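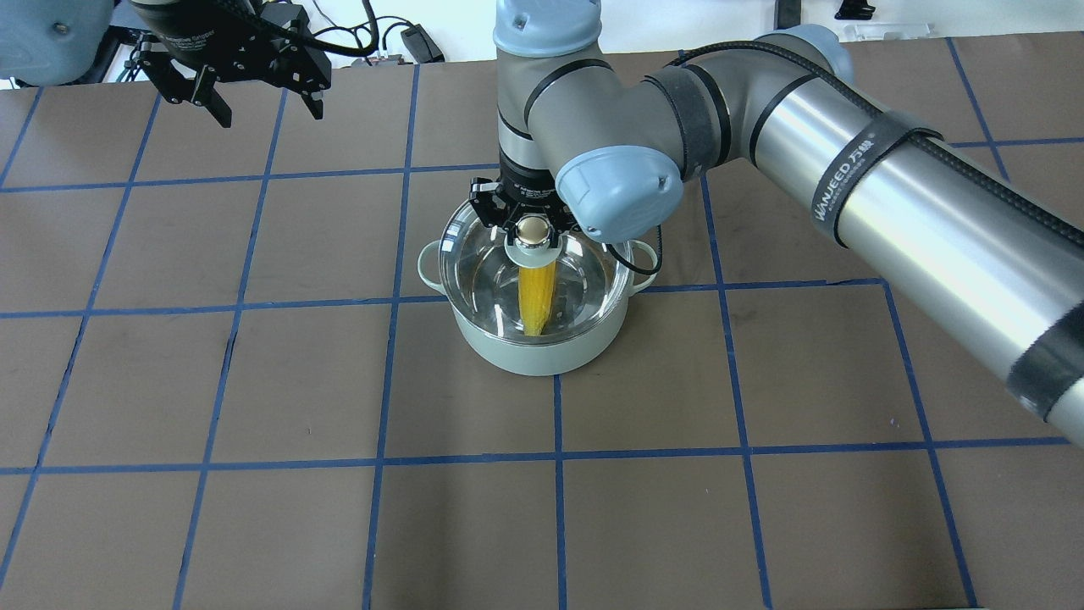 Our project started with a complaint about lunch. The play kitchen at Silville Elementary gets used every day, and its teachers kept telling us that the pretend food ends up everywhere except the kitchen. So our design class set out to answer one question: what kind of container makes small kids want to put play food away? We tried bins, baskets and bags, and then Gianni Pace suggested we try cookware, which turned out to be the best idea of the semester. The pale mint-green pot with the two little loop handles became our favorite right away. An ear of corn can go in standing up, with the tip reaching down near the bottom, and the yellow looks great against the green. Kids are supposed to "cook" with the food anyway – why not let the cooking be the cleanup?

What we wanted to find out

We had two goals. The first was to pick a container that works for long, awkward pieces as well as round ones. The second was to lay out a play surface so that every piece has a spot to start from. Our budget was 100 dollars, and we're proud to say we stayed under it, even after Gianni bought the wrong tape and had to go back.

The layout

We went with a flat brown surface and blue tape, marked off in squares. Our first sketch had 4 big zones labeled by food group, but the labels confused everybody, including us (is corn a vegetable or a grain? We lost most of an April afternoon to that). Plain squares were much better. You can say "the corn goes in the top row" and that's the whole instruction. Tape also peels up when you change your mind, and we changed our minds a lot! 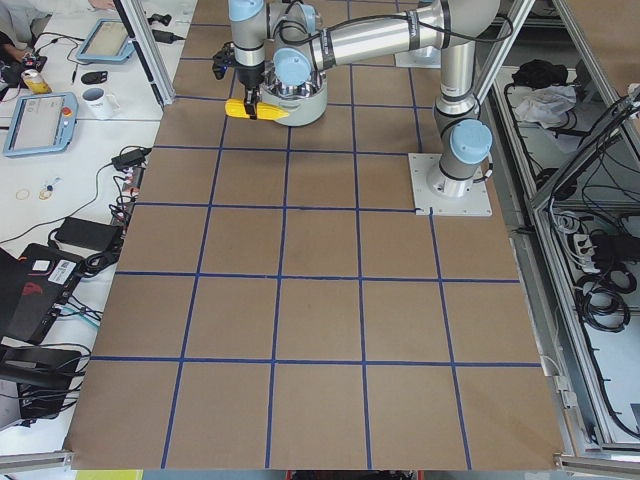

Why did we use corn for most of the trials?

Corn is the longest piece in our set and the hardest to fit, so a container that can take the corn can take the rest.

What we learned about containers

Wide openings matter more than depth. Our tall bag, a freebie from Sorrentino, swallowed everything, and then nothing could be found again. The low basket was easy to fill, but the long pieces rolled right back out. A pot holds things in and still lets you look down and see what you have.

Lids were the big surprise. We expected a lid to be one more thing to lose, and we argued about leaving it out. A clear one is a different story, though, because you can see the food through it. Our advice is to keep a clear lid with the pot and skip solid ones.

What we would change

We'd like a second pot in another color, so sorting could be part of the game. We'd also make the squares a little bigger for the bulky pieces. Gianni wants to write a recipe card for each row, and the kindergarten teachers have already asked for copies.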